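Household Journal, Fordale Residence
December 2006

The morning was given over to the long table in the common room, which had been put down for attention since November and had been passed over on each occasion in favor of the hallway closet. Ms. Dal Bello was informed at breakfast that the table would be unavailable until the afternoon. She agreed to take her coffee at the kitchen counter and asked that her reading glasses be returned to her if found. They were not found.

It had been the practice of this house to set down on the common table any article whose proper place was in doubt. The practice has been convenient, and I have followed it as freely as the other residents, but it could not continue with guests expected. Small goods had gathered there from the medicine shelf, the snack drawer and the electrical drawer, together with a quantity of packaging that should have gone out with the trash. The plaid cloth was left on the table during the work, as it will be washed in any case before the guests arrive.
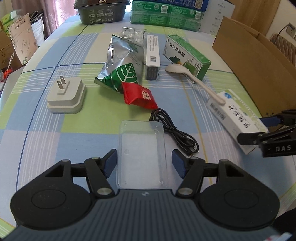
The common table before packing, with the open carton at the right.

I had intended to begin with the medicines. Under the rule adopted last year, every box is to be checked for its date before it is put away, and any box past its date is to be carried to the pharmacy on Cleltby Street for disposal. The rule is a sound one, but I must record that it has not been observed since it was made. The boxes with Chinese labels were set to one side for Mr. Insaurralde, who reads a little of the language and has offered to write the purpose of each on a slip of paper. One of them appears to concern the mouth, according to him, and he will confirm this when he has his dictionary at hand. Until then no resident is to take anything from those boxes on a guess.

The white power adapter presented a separate question. I asked at lunch what it belonged to and received two answers, neither of them certain. It will be kept through the winter and then reviewed. The black audio cable was claimed by Ms. Dal Bello, who believes it to be the one that went with the Clakivari radio before that radio was given to her nephew. She did not wish to have it in her room, however, and it has accordingly been entered in this journal as common property.

Some discussion arose over the clear plastic tray. I was in favor of discarding it. Mr. Insaurralde held that trays of this kind are useful for sorting buttons and small screws, and he reminded me that the previous one had been thrown out the week before he needed it. I do not recall the matter in quite the same way. The tray was reserved for his decision, with the understanding that it would be used by the end of the month or surrendered.

The glass mug will be returned to the kitchen shelf. There should be 11 of that pattern, and the shelf is not considered complete without all of them. The white plastic spoon may be kept for picnics.

As to the method of packing, I had drawn up a plan under which the cardboard box would be divided into 3 sections, with papers at the back, food in the middle and small goods at the front. It was a reasonable plan on paper. In use, the articles did not keep to their sections, and by midmorning I had stopped correcting them. Soft packets may go wherever there is room.

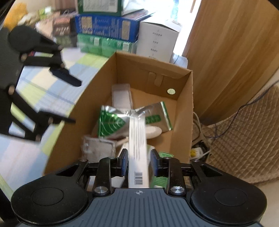

Ms. Dal Bello expressed the view that food and medicine should not share a box at all, and on reflection I find that she is right. The arrangement is to be treated as temporary. A second box will be requested from Fabbri, the grocer, who sets his empties by the side door and has never objected to our taking them. When it has been obtained, the snacks will be moved to it and stored in the lower pantry, and the medicines will go to the upper shelf in the bathroom cabinet, where the light is better for reading labels.

The foil packets should be looked over at the same time. I would ask that each be felt for contents before it is put away, as the snack drawer was recently discovered to hold a number of wrappers and very little else. Residents who finish a packet are again requested to carry the wrapper to the trash at the time of finishing it.

Expenses for the day came to $2, for a roll of packing tape. The label for the box was written by me in block letters. Mr. Insaurralde considered the wording too long and proposed the single word "Table," which I declined on the ground that it would be misunderstood by anyone who had not been present.

The afternoon was mild, and I walked as far as the bridge and back before the light failed. Supper was soup and the remainder of the bread. Ms. Dal Bello had the radio on until late, a program of piano music, and I did not find it a disturbance.

For tomorrow: the second box, the cloth to the wash, the dictionary. The green storage container has not been opened and I have made no entry for it. Reading glasses still missing.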